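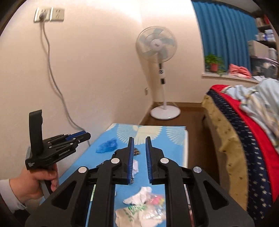 Weerasinghe reckons you should never pay a hall hire bond in cash, and after reading the rest of this thread I'm inclined to agree, but that wasn't what was asked, so back to the top.

How do I get a bond back from a community hall?
Posted by Rūta Hunt in Renting and Hiring

We hired the Jurnwood hall for my mum's seventieth in April. Bond was $1,000, which felt steep for a room with one working tap, but it was the only place that would let us bring our own food. We swept, we mopped, we stacked the chairs in tens as per the laminated sign. I locked up at 11.40 pm and put the key through the slot.

Five weeks on, no bond. The booking office says it was "released". My bank says nothing has arrived. The booking office has now stopped saying anything. Do I keep ringing, or is there somebody else I should be annoying? Total paid was $1,847 including the bond and a "linen surcharge". There was no linen.

3 replies

Birex
Same thing happened to me at a different hall. Keep ringing. They hate it.

Esico
Ringing is fine for the nerves but it leaves you with nothing on paper. Send an email. Put the booking reference in the subject line, then the date of the function, the amount of the bond and the day by which you'd like it back. I'd give them ten working days. Keep it dull. The duller the email, the more it looks like the sort of thing that ends up in a folder.

Ask for two things in particular. First, the date of the transfer and the last three digits of the account it went to. I used to do bookings for a sports club and most of our "released" bonds that went missing had gone to a mistyped account number. The money usually bounced back to us and then sat in our account being nobody's problem. Second, a copy of the hire agreement you signed. Look for a clause on how long they have to refund. Ours said 14 days and I can tell you we treated it as poetry.

If they come back claiming damage, ask for an itemised list and receipts. We once tried to keep part of a $2,000 bond over a scuffed stage and had to hand the lot back when the hirer turned up with photos of the same scuff from the night before. Did you take any when you got the key?

On the linen – ask what it was for. You may get it back simply because answering would be more work than refunding.

If the deadline passes, look up the small claims process for your state. The filing fee isn't much for an amount like yours and you don't need a solicitor.

marg_in_the_hills
Check your junk mail. My refund notice was in there for a month, under an ad for gutters. Also check whether you gave them a savings account you've since closed, not that I'd know anything about that.

Rūta Hunt
Thanks all. Dug out the form and I'd written a 1 that could pass for a 7, so that's possibly on me. Email sent at 8 am, extremely dull. The linen is still on them.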